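Trerkholm kitchen simulation pack: what I made of it after a month

I've had a few people ask whether the Trerkholm kitchen pack is worth the money, mostly people who saw me moan about it in December when I couldn't get it to install. I've now used it most evenings for a month, so I can give a proper answer.

For anyone who hasn't come across it, Trerkholm sell simulated rooms for training and testing robots. You download the kitchen, drop your robot into it and either drive it by hand or let your own software have a go. The kitchen pack is the second thing they've put out. The first was a workshop with a bench and drawers, which I didn't buy.

I should say where I'm coming from. I write control software for two-handed robots, as a day job at Wimside and as a hobby at home, and this review is about the hobby. I paid for the pack myself. I've never had anything free from Trerkholm and they don't know I'm writing this.

Installing it

It took me 3 evenings. The installer wants an older version of one of the graphics libraries and doesn't say so until it has already copied everything over. When it fails it leaves the half-finished folder behind, and the next attempt sees the folder and decides the job is done. Delete the folder by hand before you try again. I wrote to support and got an answer the next morning from Gönül Işık, who told me exactly that and said it was being fixed. The latest version does check first, so you may never see the problem.

After that there's a licence key to paste in and a settings file to edit. The settings file is plain text with decent notes in it. You choose your robot, the worktop finish, the lighting and which objects may turn up. If your robot isn't on their list you can bring your own model, though the guide for that is two pages long and one of them is pictures of menus.

The tasks

The pack comes with 15 tasks. Most are the sort of thing you'd expect, such as picking up a vegetable and putting it on a plate, taking it off again, moving things from one part of the worktop to another, opening a door. Each one has a short written instruction, a starting layout that gets shuffled a bit every time, and a check at the end that says pass or fail.

I've spent most of my time on the plate tasks. They look dull and they are a good test. A plate is low and slippery-edged, and anything long and tapered that's been put on it will want to roll when you touch it. You have to choose which hand to use, come in from a sensible side and close the fingers without shoving the whole lot along the worktop. My software is bad at the choosing part. It dithers, starts with one hand, and then brings the other in when it doesn't need to.
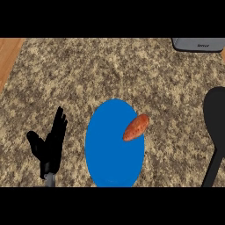
The shuffling could go further. Objects move by a few centimetres and turn a little, but the plate is nearly always in the same region, and after a while I suspected my software had simply learned where that was. I turned the shuffle range up in the settings file and the pass rate dropped straight away, which told me I'd been right. I'd suggest doing the same from day one. The default is too kind.

How it looks and runs

It looks fine. The worktops and woods are good enough, the vegetables are better than good enough, and the hands are a bit dark, so it can be hard to tell what the fingers are doing when you're watching the robot's own view. There is a setting to brighten them. It's called "hand fill" and it's under lighting, where I wouldn't have thought to look.

Speed depends on your machine. Mine is a mid-range desktop with a graphics card I bought second-hand from Norbert Medve, who I used to share an office with. It keeps up in real time with one robot and one kitchen. With 2 kitchens running side by side it slows down, and the fans get loud enough that I shut the door. If you want to run dozens at once you'll need to rent something, and then the pack is the cheap part.

Contact between the fingers and objects is the bit I was most worried about, because it's where most simulators let you down. Things either stick like glue or fire off across the room. I did have one aubergine leave the kitchen at speed, but that was with my own hand model, and I'd set the friction wrong. With their supplied hands I've had nothing like it. Soft things aren't modelled as soft. A bread roll is as hard as a potato, so don't expect to learn anything about squeezing.

Driving it by hand

You can control the hands with a headset and recording works out of the box. I borrowed a headset from Duygu Canpolat and did a long session one Sunday-ish sort of afternoon when it was raining. The delay is small. What I found tiring was the depth. I kept stopping short of things, and then overcorrecting and knocking them. It got better with practice, and Duygu, who plays a lot of games, was quicker than me within ten minutes.

Recordings save as one folder per attempt, numbered, with the failures kept as well as the passes. I like that they keep the failures. I don't like the file sizes. I filled a drive without noticing and had to go through and throw things out. My highest-numbered folder is 1928, and I haven't kept anything close to all of those.

What else is there

The obvious alternative is the Cloutier set. It costs more and has more rooms. Skye Morrison uses it and let me have a go on her machine. The rooms are bigger and the robot can drive about in them, which the Trerkholm pack doesn't really cater for. For tabletop work with two hands I preferred the Trerkholm one. The tasks are better thought out and the pass and fail checks are stricter. Cloutier passed me on a task where I'd plainly put the cup down on its side.

There's also the free kitchen that Ferhat Taşdemir put together while he was at Rirnesell. It has only one layout and hardly any objects, but it's tidy and it installs first time. If you're new to all this, start there and see whether you enjoy it before you spend anything.

Would I buy it again

Yes, at the price I paid, which was the single-user one. The studio licence adds support calls and early access to new tasks, and I can't see a hobbyist needing either. Updates are included for a year. The next one is meant to bring a sink, and I'll write something about that once I've had a chance to try it.

If you've got it running with your own robot model, please leave a comment and tell me how you set the finger friction. I've got mine to a point where it works but I don't trust the numbers.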